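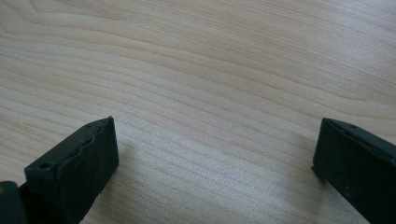 To: Members of the Hadum discussion list
From: Catriona Lennox
Subject: Re: Rating exercise for the Tromura characters

Dear Frøydis, dear members,

Thank you for the message below, and for the care with which the questions were set out. I have discussed them with the editorial group and can now reply to each in turn.

Frøydis Bakke wrote on Tuesday:

> I have gone through the draft questionnaire for the Tromura serial and
> have three concerns. First, several of the paired terms seem to me to
> overlap. "Guarded – open" and "secretive – frank" will surely be
> answered in the same way by most viewers. Second, Dalen appears in only
> 2 episodes, and I doubt that anyone can judge him on 54 separate
> qualities. Third, will those who have read the novels but not seen the
> serial be allowed to take part? The Hultileo of the books is a much
> older and gentler man, and I should not like the two to be mixed.

On the first point, the overlap is accepted. The list of paired terms was drawn up from several older questionnaires, and near-duplicates were retained so that we could see whether respondents answered consistently. Once the first returns have been examined, any pair that adds nothing will be withdrawn. "Guarded – open" is likely to be kept, as it was the better understood of the two in the trial.

On the second point, members will be able to leave any item blank. A character will be included in the published tables only where at least 12 respondents have rated him or her on every item. Dalen may well fall short of this – in that event he will be listed by name, without scores. The same rule will apply to the ferryman and to both of the sisters.

On the third point, the present exercise concerns the television serial alone. Respondents will be asked on the opening page whether they have watched it to the end, and those who have not will be thanked and directed to the general forum. A separate exercise on the novels has been proposed, but no decision has been taken. Members who would wish to assist with it are invited to write to me privately and not to the list.

We have so far received 107 completed forms from the trial. A small number of these gave the middle value throughout and have been set aside. The remainder will not be carried over into the main exercise, as the wording of the instructions has changed, and those who took part in the trial are therefore asked to complete the form again.

The revised questionnaire will be circulated in June. Corrections to the spelling of character names should reach me before then, preferably with a note of the episode in which the name appears on screen.

Yours sincerely,

Catriona Lennox
for the editorial group, Hadum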